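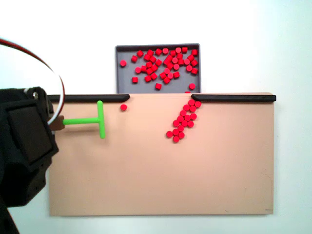
Chez Junport, on pousse des pions rouges toute la journée

Elle arrive avec son café, s'excuse, repart chercher un câble, revient. Siiri Huttunen dirige la collecte de données chez Junport. Le projet s'appelle Radach. L'objectif : apprendre à un bras à ranger des petites pièces dans un bac, avec un pousseur vert en forme de T. Rien d'autre pour l'instant.

« On me demande toujours où est l'algorithme. L'algorithme, il attend. Moi je remplis son assiette. »

L'assiette, donc. 3875 démonstrations enregistrées à ce jour, dont 2000 depuis novembre. Une personne téléopère, la machine garde tout, les images, les positions, les hésitations aussi. Les hésitations surtout ? Elle grimace. « Au début on les coupait. Erreur. Le modèle ne savait plus quoi faire dès qu'une pièce restait en arrière. »

Car il en reste toujours. Un paquet serré près du rail, et puis une toute seule, à l'autre bout de la planche, côté pousseur. C'est celle-là qui l'intéresse. « Le gros tas, tout le monde sait le pousser. La pièce isolée, il faut décider quand on y va. Avant, après ? Mes opérateurs ne sont pas d'accord entre eux, et ça se voit dans les donnés. »

Ils sont cinq à se relayer. Niilo Tikkanen va vite, passe large. Saoirse Keane fait des petits coups, contourne, recommence. Faut-il imposer une méthode ? Long silence. On a essayé, dit-elle, pendant 200 essais. Résultat trop propre, inutilisable dès qu'on changeait la disposition de départ.

Et les ratés ? Gardés, étiquettés à part. Une pièce qui bute contre le bout arrondi du rail au lieu de passer par l'ouverture, « ça, j'en veux, j'en veux plein ».

Fatiguant ? Elle rit. « Les yeux, oui. Le soir je vois des ronds rouges. »

La suite : d'autres formes de pousseur, peut-être deux couleurs de pièces. Pas de date. Son téléphone sonne, Niilo l'attend au poste, il faut remélanger les pièces.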